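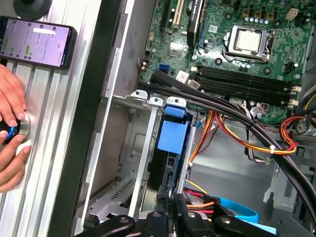

Ticket: Welell backup keeps dying at 700 files

July 29, 2025 — posted by Joyce Kinyua

Okay, so my nightly backup to the Tirkwood share quits at 700 files, every single time! I cleared the cache, made a new login and split the job in 2. Same thing — both halves stop with "quota reached," and I've got 200 GB free over there.
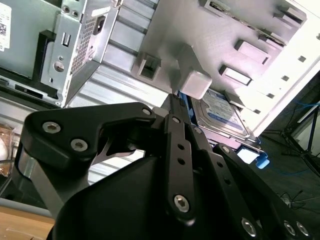

Valderrama wrote back that the quota counts old versions too, so try purging those first. Running that now.

Related tickets
Gosari sync stuck on login
Restore skips empty folders

Contact support | Back to top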